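Checkliste Simulationszelle Spüle – Abnahme vor Freigabe
Projekt Kusen, Standort Fledcombe. Prüfer: B. Havlíček. Stand Juli, ersetzt die Liste aus Trudcombe

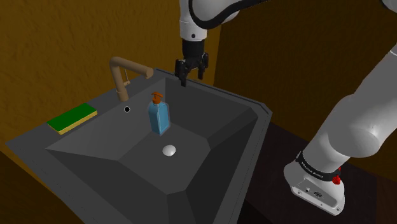 1. Szene und Objekte
1.1 Szene lädt ohne Fehlermeldung – ok
1.2 Objektliste stimmt mit Aufgabenblatt überein (Seifenspender im Becken, Schwamm auf dem Rand) – ok
1.3 Spender steht aufrecht, keine Durchdringung mit dem Beckenboden – Kontaktkräfte im Log unauffällig. Bitte trotzdem nochmal mit kleinerem Zeitschritt laufen lassen, der Boden stößt gleich an die schräge Wand, an der Kante hatten wir in Trudcombe Zittern.
1.4 Abflussdeckel als festes Objekt eingetragen, nicht greifbar – ok
1.5 Massen und Reibwerte hinterlegt – teilweise. Schwamm hat noch Standardreibung. Schwamm ist zweilagig modelliert (grün oben, gelb drunter), bekommt aber nur EINEN Wert. Reicht für diese Stufe, muss aber ins Protokoll.

2. Kollisionsgeometrie
2.1 Becken: Kollisionsnetz deckt alle Facetten ab – ok
2.2 Überlaufloch unterm Hahn: im Kollisionsnetz geschlossen, nur optisch ein Loch. Ok so, Fingerspitze darf da nicht hängen bleiben.
2.3 Wasserhahn: Rohr und Auslauf drin, der dünne Hebel FEHLT. Mangel. Hebel ragt unter dem Auslauf nach oben, genau da fährt man gern durch. Nachtragen, vorher keine Freigabe.
2.4 Pumpkopf vom Spender: eigener Körper, nicht als Quader über die ganze Flasche – ok, war beim letzten Mal falsch
2.5 Rückwand und Wandecke als Hindernis aktiv – ok

3. Arm und Greifer
3.1 Startpose kollisionsfrei, Greifer offen und leer – ok. Pose über dem hinteren Beckenrand, passt. Die linke Fingerspitze kommt dem Rand in der Ansicht recht nah, Abstand bitte als Zahl ins Protokoll und nicht schätzen.
3.2 Gelenkgrenzen aus dem Datenblatt übernommen, nicht aus der alten Konfig – ok
3.3 Kabel am Handgelenk: dickes schwarzes Band hängt links in einer Schlaufe. Hat keine Kollision. Für die Simulation geduldet, für die echte Zelle NICHT. Sperrzone ums Handgelenk eintragen, sonst plant er uns später die Schlaufe in den Hahn.
3.4 Greifkraft begrenzt – ok, Grenze steht in der Aufgabendatei
3.5 Sockel fest verankert, keine Drift nach 2000 Schritten – ok

4. Grenzen und Abbruch
4.1 Arbeitsraum begrenzt, auch nach unten – ok
4.2 Abbruch bei Bodenkontakt der Finger im Becken – löst aus, aber erst 4 Schritte zu spät. Surdu schaut sich das an.
4.3 Abbruch wenn Spender kippt – ok
4.4 Nach Abbruch kein automatischer Neustart, Bestätigung von Hand – ok. Bitte so lassen!! Auch wenns beim Durchlauf nervt.
4.5 Geschwindigkeitsgrenze gilt auch beim Zurückfahren in die Startpose – nicht geprüft, keine Zeit mehr gehabt

5. Testläufe
5.1 Durchläufe gesamt: 235
5.2 Davon mit zufällig versetztem Spender: 119
5.3 Startwerte (Seeds) abgelegt – ok
5.4 Fehlläufe einzeln kommentiert – nein. Sammelvermerk „Greifer daneben“ gilt nicht als Kommentar. Pro Lauf eine Zeile, was berührt wurde und wann.
5.5 Kameraansicht: Verbindungsstück vom Arm liegt außerhalb vom Bild, Becken unten auch abgeschnitten. Für die Sichtprüfung zweite Ansicht dazunehmen, aus einer allein unterschreib ich keine Abstände.

6. Übergabe an die reale Zelle
6.1 Simulationsabnahme ersetzt keine Risikobeurteilung. Steht jedes Mal hier und wird jedes Mal überlesen.
6.2 Alle geduldeten Abweichungen (1.5, 3.3) in die Übergabeliste – offen
6.3 Erster Lauf real mit reduzierter Geschwindigkeit, ohne Wasser, Person am Not-Halt
6.4 Spüle vorher nachmessen, Randhöhe gegen Modell halten. Toleranz im Aufgabenblatt.

Ergebnis: nicht freigegeben.
Nacharbeit: 2.3, 4.2, 4.5, 5.4, 5.5
Nachprüfung Donnerstag, nur die offnen Punkte plus 3.1 – Log bitte vorher hochladen, nicht erst wärend der Prüfung.

B. Havlíček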